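April, 6:40 a.m.

First shift on the new folding schedule at Boltia. The Zendlow line took over bath sheets and flat linen last night, which leaves small towels, robes and anything with a repair tag on the hand tables. Counter at handover read 721 pieces, with 2 stops, both at the infeed. I cleared the second one myself. The cause was a doubled hem that the edge sensor read as a corner.

Staffing on the floor goes from four folders per shift to two, with the others moved to sorting and inspection. Pay grade unchanged. Sorting is standing work in the warm end of the building, and the complaints so far are mostly on that point. Mine too. I was faster at folding than I am at reading tags.

The afternoon went to the hand tables, where we record grasps for the next unit. Target is 370 recordings per fabric type. Each one starts with the towel laid flat, a few ripples allowed, then fingers open over the cloth. 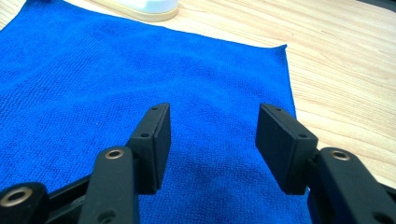
Wrist is sore from the trigger. I asked for a rotation every 2 hours and was told to put it in writing — done, copy in my locker. The Skusovby plant apparently went to shorter turns months ago. Still no word on who inspects the machine-folded stacks after the trial period. Tomorrow: robes, then recalibrate the infeed before the late shift.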